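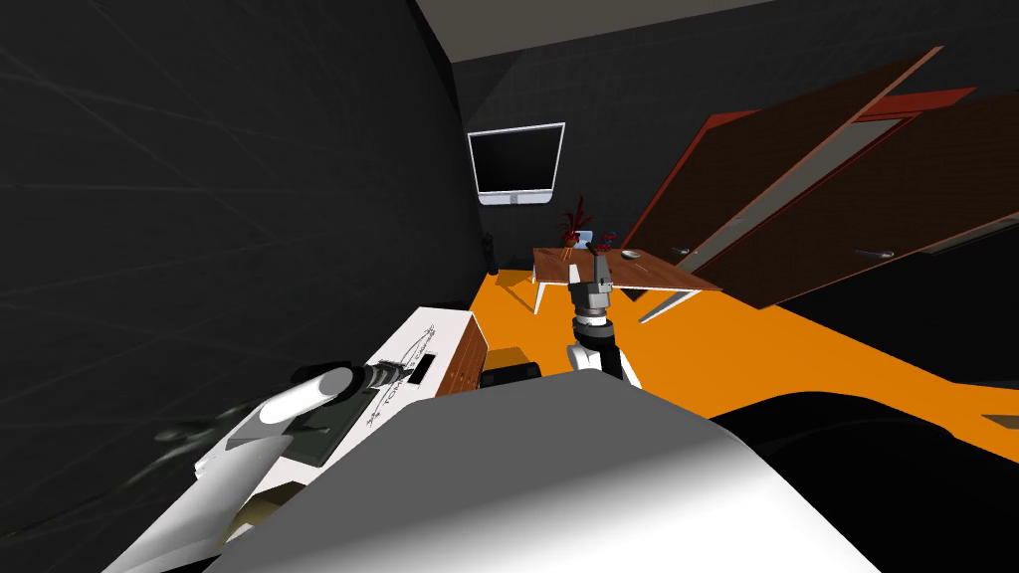 Gathering Examples for a Two-Armed Helper in a Simulated Room
Project report by Seul-gi Bae

Background

When I signed up for this project I thought most of my term would go into training the model, and I pictured myself watching loss curves with a cup of tea. In the end nearly all of it went into collecting the examples, and I have come to enjoy that part a great deal (my project partners at Clurnatach will laugh when they read this, after all my early complaining). The plan was simple enough on paper. A person steers the two arms of a simulated robot through a small household chore, the software saves everything, and the learning system later tries to copy what the person did.

We called our task set Trunen. It has 4 chores, all of them involving ordinary things you might find on a table or counter.

How we collected

I did most of the steering myself from a desk in the Dudimham lab, usually after six in the evening when the shared computer was free. Each attempt starts from a fresh layout, and I got into the habit of moving both arms a little before reaching for anything, just to get my sense of depth back. That helped more than any setting I changed!

The views close to the hand turned out to matter a lot. With a phone standing upright near a thin rod and its stand, and a pen lying on the same white tabletop, it is very easy to come in at a bad angle and bump the wrong thing. The shadows are blocky too, and I learned to judge distance from the edges of the objects and leave the shadows alone.
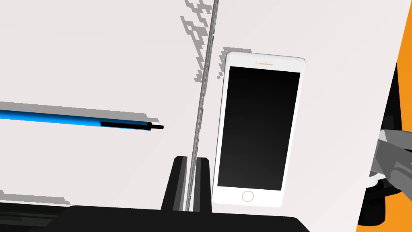
What we kept and what we threw out

By the end of December I had recorded 436 attempts. I removed 26 where the chore was never finished, and another 41 where I had stopped for so long in the middle that the pause would have taught the system to dawdle. It hurt to delete them, I will admit, as some were from my very first week and I was fond of them.

Problems along the way

Our labeling tool, Visser, lost the notes on one batch, so I sat down and watched every attempt in it again. I also steered much more smoothly in the later weeks, which means the early and late examples look like two different people made them. I would mix the chores from the start next time, and write down the chore name before pressing record.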